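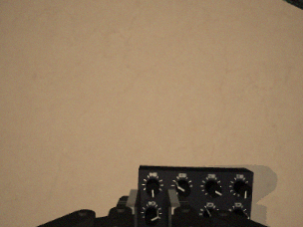

Was kostet es, wenn man die Simulationsumgebung von Dirania nur für ein halbes Jahr braucht? Der Zugang wird monatlich abgerechnet, die Mindestlaufzeit beträgt drei Monate, danach kann zum Monatsende gekündigt werden.

Mit dieser Auskunft am Empfang begann der Besuch bei Dirania in Bredness. Wir waren zu zweit dort, Osvaldo Amaral für die Fertigung und ich für den Einkauf. Gegenstand war das Paket »Nirna«, eine Simulationsumgebung für Greifaufgaben, die wir für den Prüfplatz in Halle 2 in Betracht ziehen. Stand der Angaben: 15.02.2026.

## Ablauf

Csaba Balogh betreut bei Dirania die Vorführungen. Er hat auf Folien verzichtet und gleich am Rechner angefangen. Gezeigt wurde die Aufgabe, die unserer am nächsten kommt: ein dunkles Bediengerät mit Drehknöpfen auf einer hellbraunen Fläche, davor der Greifer mit zwei grauen Fingern. Gerechnet wird aus der Sicht des Arms, man schaut also über die Finger auf das Bedienfeld.

Die Skalenstriche um die Knöpfe und die hellen Zeiger sind gut zu erkennen. Die kleinen Beschriftungen darüber kann man nicht lesen. Osvaldo hat danach gefragt, weil unser Prüfprogramm die Knöpfe über die Beschriftung zuordnet. Laut Balogh lassen sich eigene Texturen einspielen, die Auflösung der Kameraansicht wird je Projekt eingestellt. Gesehen haben wir das nicht.

Der Schatten des Geräts liegt weich auf der Unterlage. Für unsere Halle mit den Deckenleuchten müsste die Beleuchtung angepasst werden. Das geht über eine Datei, ein Editor mit Oberfläche ist für September angekündigt.

Ein Teil des Bedienfelds ist in dieser Ansicht vom Greifer verdeckt. Das kennen wir vom echten Prüfplatz. Wer alle Knöpfe gleichzeitig auswerten will, braucht eine zweite Kamera, die in Nirna ohne Aufpreis angelegt werden kann.

## Lieferumfang

- Grundpaket mit 9 fertigen Aufgaben, darunter Knöpfe, Schalter und Steckverbinder
- Robotermodell nach Wahl, weitere gegen Aufpreis
- Import eigener CAD-Daten, bis 50 Bauteile je Projekt
- Einweisung, 5 Stunden, wahlweise vor Ort oder online

Der Preis liegt bei 1154 Euro im Monat, netto, für einen Arbeitsplatz. Rechenzeit auf den Servern von Dirania kommt dazu. Man kann das Paket auch auf eigener Hardware betreiben, dann entfällt dieser Posten.

## Offene Punkte

Die Reibung der Drehknöpfe ist im Grundpaket für alle Knöpfe gleich eingestellt. Unsere Geräte haben Rastungen, und die müssten wir selbst vermessen oder vermessen lassen. Dirania verweist dafür an die Firma Keane. Ein Angebot von dort liegt noch nicht vor.

Ungeklärt ist auch der Export der Bewegungsabläufe. Unser Steuerungsformat wird nicht direkt unterstützt. Balogh hat zugesagt, uns einen Beispielexport zu schicken, Osvaldo prüft ihn dann am Prüfplatz.

## Empfehlung

Drei Monate Mindestlaufzeit buchen, ein Arbeitsplatz, eigene Hardware. Vorher den Export abwarten und das Angebot von Keane einholen. Die Anfahrt nach Bredness ist mit der Bahn umständlich, für die Einweisung würde ich die Online-Variante nehmen.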